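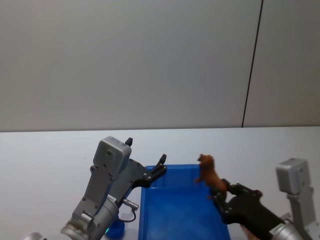
Speaker notes — Staff briefing on automated sorting, Kistley site
14 March 2025
Please read slowly. Allow time after each section for people to find the matching page in the handout.

Opening

Good morning, and thank you for coming in before the start of the shift. The purpose of this briefing is to explain what the two-arm sorting cells will do at Kistley, what they will not do, and how the duties of the people in Returns will change. Many of you have heard parts of this already from your shift leads. Today we set it out in full, so that everyone has the same information.

Larus has run the toy returns operation at this site as a hand process from the beginning. An item arrives, a sorter picks it up, looks it over, decides where it belongs and places it in a bin. A good sorter makes that decision in a moment and repeats it all day. The work requires attention, and it is also hard on the wrists and shoulders. The injury log for last year shows this clearly, and the safety office asked us to act on it.

(Pause. Next slide.)

What is being introduced

The company has approved 2 cells for the Returns floor. Each cell has a pair of arms working over a white table, with a bin between them. The cells were set up by Quansah, whose engineers will remain on site through the first stage. The software that plans the movements is called Garnia. You will see that name on the screens and in the training booklet.

The cells will begin with small molded toys only: animals, balls and similar single pieces. There are 457 items on the approved list. Anything that is not on the list stays with a human sorter. Plush, boxed sets, anything with a battery and anything that has been opened and repacked will be handled exactly as it is now.

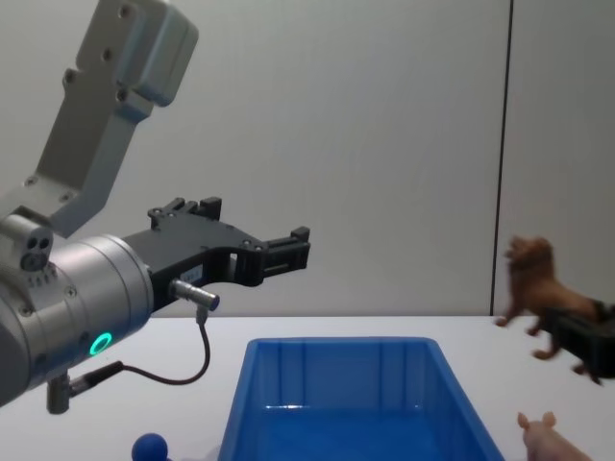
The arms are slower than an experienced sorter, and we do not expect that to change this year. Management has accepted this. The cells are meant to take the repeated reach-and-drop motion away from people, and they will be judged on that measure first. Output targets for individual sorters will not be raised on account of the cells. That commitment is in writing on page 2 of the handout.

(If asked about speed figures: say that they will be shared after the first stage. Do not estimate.)

What changes for staff

The position of sorter continues. A new position, cell attendant, is being added at one grade higher. The attendant loads the table, clears a stopped cell, checks the filled bins and decides on any item the system has set aside. Seven people have been chosen for the first training group, on the basis of length of service and expressed interest. A second group will be formed in October.

Attendants will spend part of each week in ordinary sorting. We consider this important. A person who no longer handles the goods soon loses the feel for a cracked seam or a repaired leg, and the cells depend on that judgment. Hand inspection of damaged goods will remain a human task without exception.

Breaks, shift times and the rotation between benches stay as they are. Staff who prefer not to work with the cells may say so to their shift lead, and the request will not be recorded in their review.

Safety

No one is to reach across a table while a cell is running. Use the stop button, wait for the attendant's signal, and only then remove the item. This applies to supervisors and visitors as well. Items that fall to the floor are to be left there until the cell is stopped.

Cameras on the cells are pointed at the work surface. Recordings are used to correct errors in handling and will not be used to measure attendance or individual performance. The full policy is posted beside the time clock — please read it before signing the form.

(Hold up the form. It is yellow, and there are spare copies at the door.)

Questions

Take questions from the floor. If a question concerns pay for an individual case, refer the person to the personnel office. If it concerns the equipment itself, pass it to the Quansah desk.

Known questions from the earlier session:
Will temporary staff be trained as attendants? Not in the first stage.
Who signs off a bin? The attendant on duty.
Will the cells run overnight? There are no plans for unattended running.

Remind everyone that the training room is on the upper floor, past the canteen. Sign-in sheets must be returned before leaving.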